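求助 积木底板混在杂物里怎么收 一箱乱七八糟

楼主 灰箱子不灰
2022-12-01
库房腾地方，零碎全倒一起了，积木、垫片、小五金都有。Findport上买的分格盒51块一个，格子太小，底板根本放不进去。有没有便宜点的办法，急，周末前要弄完

2楼 拧螺丝的猫
先分大小再分材质。别一上来就买盒子，我当年买了一堆全闲着

3楼 Lungu老住户
不同意楼上。没盒子你分完放哪，地上？第二天又混了。Trirnari那种敞口斜壁的大箱就行，70块，手伸进去好捞

4楼 拧螺丝的猫
敞口的落灰啊……而且小东西全滚到底下，捞个垫片捞半天

楼主 灰箱子不灰
回3楼，敞口大箱我有，灰的，放木桌上那个。先倒了几样进去试
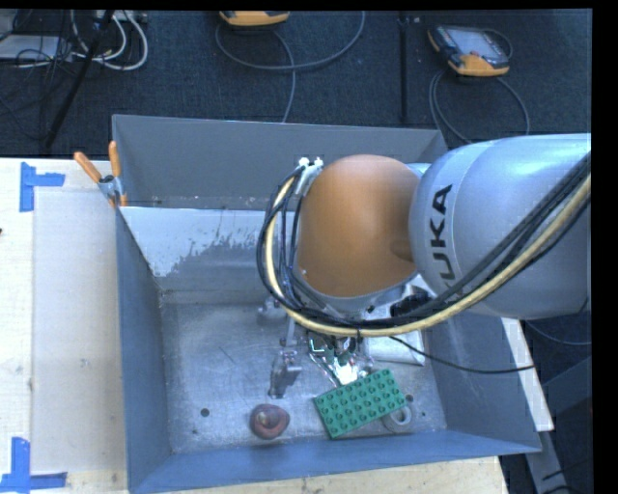
底板这东西最烦，又平又大，立着倒，躺着占地方。我这块绿的斜躺在箱底，右边紧挨着个灰垫片，带圆孔的，颜色跟箱底差不多，不细看真漏了。左边还有个红褐色小疙瘩，像石头又像泥块，也不知道哪来的，扔不扔？另外箱底有小洞，再小的螺丝会不会漏下去阿

5楼 半桶水
洞拿胶带从底下贴一下完事。褐色那个先留着，万一是谁的

6楼 Lungu老住户
底板单独拿文件夹竖着插，跟书一样。别和金属件放一起，会刮花，绿的刮了特别明显

7楼 拧螺丝的猫
文件夹太软，撑不住。用碗架，我家500多克的铁丝碗架插了一排底板，稳得很

8楼 Lungu老住户
铁丝就不刮了？？

9楼 半桶水
你俩别吵。金属垫片拿磁铁吸一遍，能吸的先出来，剩下的再挑。不过不锈钢的有些吸不上，还得用手

10楼 Driltstead搬砖
上个11月我清过一次，统共1316件，按颜色分的，后悔死。找零件的时候谁记颜色，都是记形状。楼主按形状分

楼主 灰箱子不灰
行，先按形状。碗架家里正好有个旧的，垫层布试试。褐色那坨先单放一个小盒，洞晚上贴，胶带还得现找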